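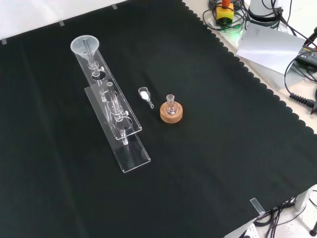

The Trisska T22 is a bench dishwasher for small laboratories, sold as an alternative to washing glassware by hand in a sink. I have run it since January in a two-room water testing lab in Tustcombe, where most of the load is narrow glass: burettes, stopcock columns, sample tubes and funnels. Narrow glass is the hard case for any washer. A funnel with a wide rim and a long thin stem, standing in a clear acrylic stand over black cloth, shows every mark left on it, and a dark cloth is still the cheapest inspection aid I know. Beakers and flasks come clean in almost anything and I have given them little space in this review.

Installation

The machine needs a cold feed, a waste no higher than the worktop and a standard socket. It arrived with the inlet hose fitted and the waste hose loose in the drum. The door drops forward and needs clear bench in front of it, a point the leaflet leaves out. Levelling is by four screw feet, and the front pair can only be reached before the machine is pushed back.

Washing

There are three programmes. The short one is a rinse and is of little use on anything that has held a coloured indicator. The standard programme removed methyl orange and dried bicarbonate scale from open glass without trouble. Long tubes are another matter. The injector rack pushes water up through each tube from a nozzle at the base, and the outer row of nozzles is plainly weaker than the inner row. Tubes washed on the outer row had a faint ring near the top on more than one occasion. I now load the long tubes inside and the short ones outside.
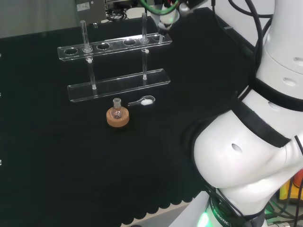
Upright glass tubes in a clear rack, with white knobs on the support rods.

Stopcocks must be taken apart before washing. The small parts basket supplied has a mesh too coarse for the smallest washers, and two went into the filter in the first week. Massawe sell a finer basket which fits the same rails.

Drying

Drying is by warm air and is the weakest part of the machine. Open glass is dry at the end of the cycle. Tubes with a bore narrower than a pencil are not, and need a further 20 minutes with the door ajar. Acrylic stands should be kept out altogether. The handbook says so on page 22, in a footnote. Wipe them with a damp cloth and mild detergent, and keep solvents off them. 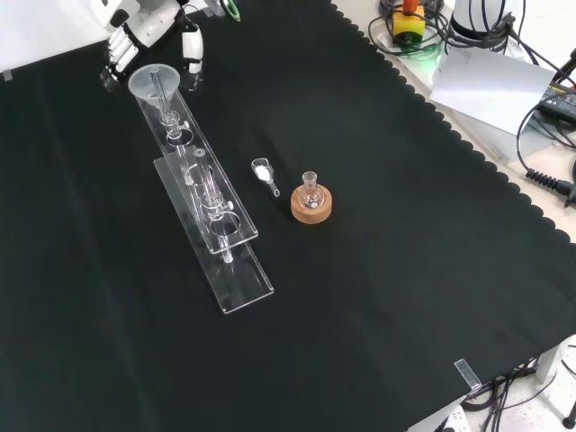
Funnel seated in the raised shelf of an acrylic stand.

Running costs

I use the Groden low-foam powder, which rinses out better than the tablets supplied. The salt reservoir needs filling often in a hard water area. The counter on the display stood at 2876 minutes when the filter warning first came on, and the filter was in fact due.

Noise is moderate. A conversation across the bench is possible during the wash, less so when the pump empties.

Verdict

Good on open glass, fair on tubes, poor at drying. At a little over 1000 pounds it is worth having where the daily load is mixed. A lab that washes mainly burettes should look at a machine with a stronger injector pump.

Reviewed 1/15/22. Machine bought at full price.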